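Tanner & Prundholm Catering Hire, the long version
20 February 2018

I said I'd write something about the machines at work once I'd calmed down a bit, and it's my day off and the kettle's on, so here goes. Get comfy, I do go on.

For those who don't know, I've been at Prundholm for 11 years, nearly all of it in the wash room. We hire out crockery for weddings, funerals, village fetes, you name it. It goes out clean and comes back with trifle on it. Somebody has to deal with the trifle.

Last February we were told that Pumier were putting in a new washing line – conveyor, sorting arm, drying tunnel, the lot. I don't think I slept much that week. You hear the word automation and you start doing sums about the mortgage.

Nobody lost their job in the end, and I want to say that early because I know some of you will be reading this with your stomach in a knot about your own place. But the jobs did change, and I'm not going to pretend they changed the same way for all of us.

The line does the plain stuff. White dinner plates, all one size, by the hundred. It's lovely at those. It picks them up, turns them, sends them through, and it never once complains about its back. I used to come home with mine in bits after a big Saturday.

What it can't manage is the odd stock. Anything patterned, anything deep, anything that came in a mixed lot from somebody's gran. Those go to what we call the hand table, and most days that's me.
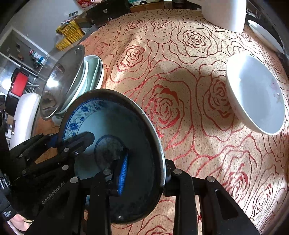 You need a feel for how hard to press. A brush on a glazed bowl wants firm little circles, but you ease right off near the rim, and you keep turning the bowl so you don't lose track of where you've been. I had never once put that into words until the Pumier people asked me to. I stood there with my mouth open like a fish!

They were very patient, to be fair to them. One of the engineers asked me how I knew when a bowl was done, and I said well, it stops feeling like it isn't. She wrote it down. I still wonder what she did with it.

So that was the first surprise, how much of my job I knew without knowing I knew it. After all those years of people calling it unskilled (including me, if I'm truthful, at parties) it was rather nice to have somebody with a laptop struggling to keep up.

The second surprise was less nice. It's quieter now. There used to be 10 of us round the sinks on a Monday, singing badly and putting the world to rights, and now there are 2 on the hand table and the rest are spread between loading, deliveries and the new stock office. Same people, same wages, but we hardly see each other till the tea break.

I did bring this up. I'm 52 and I've stopped being shy about bringing things up. I said you've saved our backs and I'm grateful, but you've also split up the best bit of the day. They've moved the breaks so that we all stop together, and that has helped a good deal.

The other thing I asked for was training on the line itself. I didn't want to be the woman who does the fiddly bowls until the day somebody builds a machine for fiddly bowls. So I did the Usunano course on the control panel, four evenings, biscuits provided, and I can now clear a jam and reset the sorter without ringing anyone.
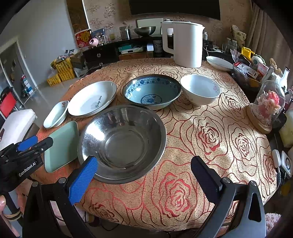 Mixed sets are still the thing that gets everyone talking. A family rings up wanting tea for the whole street and they don't want it to look like a canteen, they want the flowery bowls and the funny oval plates and all of it a bit mismatched. We send out far more of that than we used to, simply because there are hands free to look after it.

Would I go back to how it was? My knees and shoulders say no, quite loudly. The rest of me misses the singing. I've tried singing on my own over the drying tunnel and I've been asked to stop.

If your place is about to do something similar, ask early who's going to be trained and get yourself on the list, even if you think you're no good with screens. I can barely work my own telly. And ask where everyone will be standing once it's all bolted down, as it's very hard to shift afterwards.

Right, that kettle boiled ages ago. Happy to answer anything, though I'm back on at six tomorrow so it may be the evening before I get to you x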